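Setting Up a Part Numbering Scheme for a Small Spare Parts Store

A numbering scheme is easiest to set up before the shelves are full. Most small shops start with the supplier's numbers, which works until two suppliers use the same number or one of them changes its catalog. The method below assigns every part its own internal number and keeps supplier numbers in a separate column. It was first written for the parts room at Grenwood and later reused, with few changes, at Zavilden.

What you need

A spreadsheet or a simple database
Label stock that accepts permanent ink or thermal print
Write access for one person, read access for everyone else

Step 1. Choose the number format

Use a plain number with no built-in meaning. Codes that contain the size, color or material look helpful, but they break when a part is revised or when a new category does not fit. Four digits are enough for most rooms. Begin at 1000 so that every number has the same length and no leading zeros are lost when a file is opened in spreadsheet software.

Step 2. Create the master list

Make one row per part. The minimum columns are:

Internal number
Short name
Supplier
Supplier number
Shelf location
Minimum stock
Status (active, replaced, retired)

Format the supplier number column as text before pasting anything into it. Otherwise long numbers are rounded or shown in scientific notation, and the original digits cannot be recovered from the file.

Step 3. Write the short names

Put the noun first and the modifiers after it: "plate, wedge, black" and not "black wedge plate". Sorting by name then places similar parts next to each other. Use one noun for one kind of part throughout the list. If both "bracket" and "holder" are in use, pick one and replace the other.

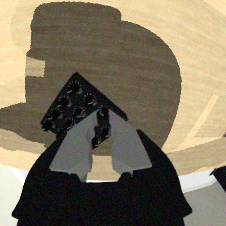

Salminen writes that noun-first names slowed down searches in his shop, where people type the words in the order they say them, and that he ended up with a second column for spoken names. A second column does no harm. Keep the noun-first name as the one printed on the label, and let the search cover both.

Step 4. Assign the numbers

Assign numbers in the order parts are entered. Do not reserve blocks for categories. A reserved block is either too small or never filled. If part 2108 is a hose clamp and the next one entered is a fuse, the fuse becomes 2109.

Never reuse a number. When a part is retired, change its status and leave the row in place. Old work orders will still refer to it.

Step 5. Assign shelf locations

Locations get their own code, separate from the part number. Rack, shelf and bin are sufficient – for example C-04-13 for rack C, shelf 4, bin 13. Number shelves from the floor up, so that a shelf added on top does not change the existing codes.

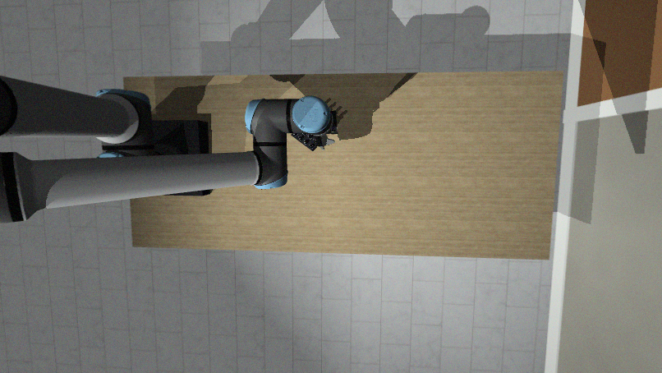

Bins are numbered from left to right as seen from the aisle. If a rack can be reached from both sides, mark one side as the front and put the rack letter on that side only.

Step 6. Print and apply labels

Each bin label carries the internal number, the short name and the location code. Set the internal number in the largest type. Put the label on the bin and a smaller one with only the location code on the shelf edge, so that an empty space can still be identified.

Step 7. Handle replacements

When a supplier replaces a part with an identical one, keep the internal number and change the supplier number. When the new part differs in fit or function, give it a new internal number, set the old one to "replaced" and enter the new number in a notes column. At Zavilden, part 2140 replaced 2108 under this rule, and both rows are still in the list.

Step 8. Check the list

Once a week – Friday works well – sort the list by internal number and look for duplicates, then sort by location and look for two parts in one bin. A conditional formatting rule will flag both.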